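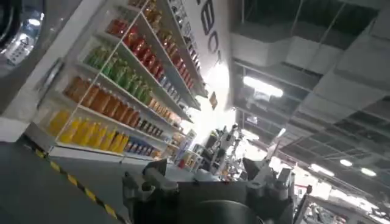
Mangel reklamieren, Kurzfassung. Geht an den Verkäufer, nicht an den Hersteller. Garantie ist was anderes, die bitte nicht in denselben Brief mischen.

## Schritt 1: Unterlagen

Rechnung, Lieferschein, Kontoauszug. Bon verblasst? Kontoauszug reicht meistens auch. Alles einscannen, Originale behalten!

## Schritt 2: Mangel festhalten

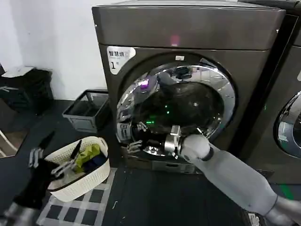 Den Mangel so beschreiben, wie er sich zeigt. Keine Vermutungen zur Ursache, das fällt einem später auf die Füsse. Dazu Fotos – erst das ganze Gerät, dann die Details. Bei einer Waschmaschine wie der dunklen hier also Front mit Tür und Chromring, dann den weißen Aufkleber links oben nochmal einzeln, auch wenn die Schrift drauf chinesisch ist. Typenschild extra.

## Schritt 3: Schreiben

- Kaufdatum, Rechnungsnummer
- Mangel in 3 Sätzen
- "Ich verlange Nacherfüllung" plus Reparatur oder Neulieferung
- Frist mit konkretem Datum, "umgehend" ist zu schwamig

Per Einwurfeinschreiben, Beleg aufheben. Mail zusätzlich ist ok.

Muster von Zohreh Bahrami kommt im Juni, bis dahin selber tippen.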